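Wornov W-9 – Pinza de mano para demostraciones

Inicio > Equipos > Enseñanza por demostración

La pinza Wornov W-9 sirve para enseñar una tarea a un brazo robótico sin tener el brazo delante. La persona toma la pinza, hace la tarea con su propia mano y la cámara montada en el cuerpo graba todo el movimiento. Después las grabaciones se pasan al programa de entrenamiento.

Los dedos son negros y de perfil plano, con punta redondeada. Permiten acercarse mucho a objetos grandes y lisos, que en nuestra experiencia son los más difíciles para un principiante.

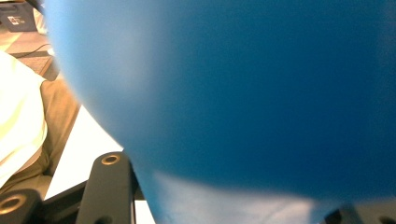

Dedo de la pinza junto a una pelota azul, visto desde la cámara de la herramienta.

Con objetos voluminosos, el objeto puede ocupar casi toda la vista de la cámara. Esto es normal en la W-9 y no es necesario repetir la demostración por este motivo. Recomendamos solamente que un dedo quede siempre visible, porque el programa lo usa como referencia para calcular el agarre. 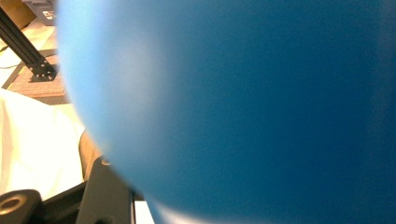

Para una primera tarea sencilla aconsejamos grabar 60 demostraciones, cambiando cada vez un poco la posición inicial del objeto. El conjunto de prueba preparado en nuestro taller de Hosbridge contiene 2.556 grabaciones y se entrega junto con el equipo.

Datos técnicos
Apertura máxima: 175 mm
Dedos: intercambiables, sin herramienta
Grabación: cámara integrada, memoria extraíble
Compatible con: mando a distancia Begum (se vende por separado)

Plazo de entrega: nueve días laborables desde el almacén de Ballurthorpe. Los pedidos hechos antes de las 14:00 se tramitan el mismo día.

Solicitar presupuesto
Descargar el manual en español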